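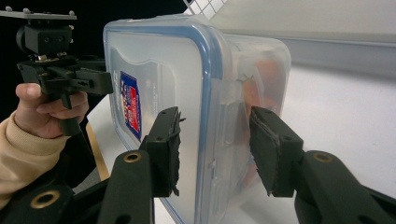 April, notebook two, Ravwood student robotics club. Started writing at 4:15 pm, with the floor still unswept.

I promised last time that I would write these up the same afternoon instead of the following week, when all I can remember is what we ate, so I'm sitting at the end of the bench with a cup of tea and the door propped open, and I'm going to get it down while it's fresh. Anyone who missed today can catch up from this, and anyone who was here can correct me in the margin (please use a pen, the pencil notes from the winter have all rubbed off).

The big job was the lid task. For those who joined after the break: our project for the spring showcase is called Fonder, and the goal is a two-handed routine in which one gripper steadies a food container and the other works on the lid. We collect the demonstrations ourselves with the hand-held grippers, then the recordings go to Eris, which is our name for the training computer in the corner, and in the end the arm is supposed to do by itself what we did by hand. We have the block stacking behind us and the cup task more or less behind us, and I think we all got a little cocky, because lids are a whole different animal!

We're using the clear plastic box with the blue seal in the lid, with the orange contents left inside it. There was a good discussion about whether to practice with an empty one. I was on the side of empty, I admit, and I lost, and I'm glad I lost. A filled box has some weight to it and stays where you put it, and an empty one skates across the table the moment a pad brushes against it. The argument that won me over was that the showcase judges will hand us a box with something in it, so we may as well get used to it now.

We began with the box flat on the table, the way anybody would set down their lunch, and that went poorly. From the top, the pads want to close on the whole width of the box, and the wrist ends up so high that your elbow is next to your ear. After ten minutes of that your shoulder is complaining and the recordings get wobbly. So we turned the box onto its side, with the lid facing one operator, and had the first gripper pinch it straight across, one pad on the lid and one on the body. What a difference. The box sits upright between the pads, the second gripper can come in from the lid side, and you can keep your elbow down where elbows belong.

The catch, of course, is that the pinch is now holding the lid shut. I wrote "we are clamping the thing we want to open" on the whiteboard in large letters and it got a laugh, but it's a real problem and we spent a good part of the afternoon on it. We tried three things.

First try: pinch low, second gripper touches the lid up high. The idea was to leave the upper part of the lid free so the other jaw could get at the rim. It's comfortable for both people and the view is decent, so I'd like to keep it as the starting position whatever we do afterward. As for getting the lid started from there, we had mixed luck. The jaw tip finds the lid without any trouble, but it tends to slide along the face instead of catching on the edge.

Second try: pinch only the body of the box, behind the lid. In theory this is the right answer. In practice the body has rounded corners and the pads don't have much flat wall to work with, so the box slowly turns in the grip like a chicken on a spit. If we had another person's patience to borrow we could probably get good at it. I'd say park this one until the new pads are on.

Third try: start with the low pinch, touch the lid with the second gripper so the box can't tip, then relax the first gripper and take a fresh hold on the body. That's a regrasp, and we've always said we wouldn't do regrasps in the spring because they make the routine longer. But it felt natural in the hands. Two of our newer members did it without being told to, just because it was the obvious thing, and I have learned to pay attention when that happens. My vote is that we record a proper batch this way and let Eris tell us if we're wrong.

On to the pads. One of the black friction pads is getting fuzzy at the edge, with little fibers working loose. It still grips fine as far as I can tell, and I didn't want to stop the session for it, but I don't like it. When a pad changes halfway through a batch, the early recordings and the late ones aren't really from the same gripper anymore, and we've been burned by that before with the cup task. There is a sheet of pad material in the drawer marked Reuter (the green parts cabinet, for the new folks, named after the name on the old door plate that came with it). Cut both pads of a pair at the same time, please, even if only one looks tired. And clean the old adhesive off first! Last time somebody stuck the new pad over the old one and the jaw wouldn't close all the way, and it took me an embarrassing amount of time to find out why.

While you have the gripper on the bench for that, have a look at the pivots in the linkages too. I wiggled everything before we started and found one arm with a tiny bit of side play. I don't think it matters yet. I would still rather we catch it early than discover it in front of the judges.

Recording notes, mostly for whoever is on the computer next time:

Batch 66 is today's practice batch. It is practice only, please don't train on it. It has all three kinds of pinch mixed together, plus a stretch where we were chatting and waving the grippers around.

Our target for the lid task is 2000 clips by the showcase. I know how that sounds. Keep in mind that the clips are short and that we get faster once everyone settles into a rhythm. The first good afternoon on the cup task gave us 70, and that was with only one pair of grippers going and a very long snack break. With the total for all tasks at 1889 as of today, we are clearly able to do this sort of thing when we put our minds to it.

Please say out loud "start" and "stop" when you work in pairs. It feels silly for the first five minutes and then it doesn't. Today we had several clips where one person had started and the other was still rolling up a sleeve.

Keep the speed down on the approach. I noticed that people slow down beautifully as they close the pads, and then come flying in with the second gripper as if they were swatting a fly. The arm will copy that faithfully, and the arm has no sense of shame.

A word about seeing the box, because I expect it to come up again. The plastic is a headache for the cameras. The lid is frosted, the walls go cloudy toward the far end, and every ridge catches the light. What does stand out nicely is the blue rim, and I have a feeling the model is going to lean on it heavily. That would be lovely right up until someone hands us a box with a different colored seal. So here's the homework: if you have a clear container at home that you can spare for a few weeks, with a seal in any color other than blue, bring it in. Different sizes are fine as long as the pads can open wide enough to go around it. Put a piece of tape with your initials on the bottom so that it finds its way home again. I'm going to bring the one with the gray rim that I never use, and possibly the round one, although I suspect the round one will make us all miserable.

I also want to try the task with the lights over the bench turned off and only the window, to see how much the highlights on the lid move around. We ran out of time for that today.

Things I'd like us to decide together, so please think about them before the next session. Do we allow the regrasp, or do we stick with our spring rule? Do we always have the lid facing the left-hand gripper, or do we switch sides halfway through a batch? I lean toward always left until we have a few hundred clips, and then mixing it up, but the left-handers in the group have made a fair case for switching from the beginning and I haven't got a good reply to it yet. And does the routine end when the lid is off, or when the lid has been set down on the table? The showcase sheet only says "open the container," and I can read that both ways. I'll write to the organizers and ask.

It was a really nice session, by the way. Loud, a bit crowded, and with far too many opinions about plastic boxes, but I like it when people argue about the work because they care how it comes out. The two who were holding a gripper for the first time did very well, and I'd be happy to put either of them on the main batch next time. It takes most of us longer than that to stop squeezing too hard.

To do before we meet again: cut and fit new pads on the first pair, check the side play in that one linkage, charge both recorders overnight (both!), label batch 66 as practice on Eris, and print a fresh checklist, as the one taped to the bench has tea on it. That was me, sorry.

Added at 5:40 pm. Pads are cut but not fitted, they're under the heavy book on top of the green cabinet to flatten. Please leave them there until the next session. Food container goes back in the fridge, middle shelf.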